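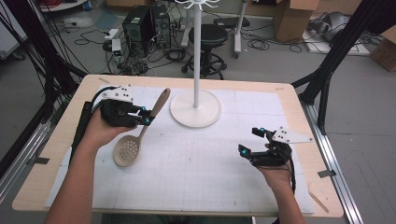
A slotted spoon on grid paper. The long handle is one of the few things kitchen brands still agree on.

Print this article | E-mail to a friend

The Spoon That Wants to Be Forever

By Benedicta Dankwa

The Gamier slotted spoon costs $30 and comes with a booklet. The booklet has a chapter on drainage.

I have owned slotted spoons all my adult life and never felt the lack of a chapter. But the "buy once" kitchen business runs on making us feel that lack, and it has been doing well. Flomitz, the mail-order shop in Karkgate that sells the Gamier line, listed 203 cooking tools in its October catalog. Four of them are spoons for lifting eggs.

The pitch goes like this. Cheap tools break, so spend more and never shop again. Fine. Then why does the same catalog land in my mailbox every season with a new handle?

Kofi Quaye ran the kitchen at Korletey for years and now teaches evening classes there on Thursday. He let me go through his drawers. Most of what I found had come from restaurant supply stores or from his mother. One ladle had been bent back into shape so often that the neck had gone shiny.

"People ask me which one to buy," he said. "I ask what they cook. A lot of them go quiet."

I put the Gamier up against a $2 spoon from the hardware store, on beans, dumplings and a pot of greens. Both let the water out. The Gamier felt nicer in the hand, I'll give it that, and it looked better on the stove. It was also too wide for my smaller pot – a problem the booklet leaves alone.

Flomitz told me its tools are "made to be handed down." Maybe so. My niece has already said she doesn't want the ladle.

Related
Who Needs a Bread Knife This Long?
The Trouble With Nonstick Promises
Karkgate's Last Knife Sharpener

Contact us | Copyright, all rights reserved | Back to top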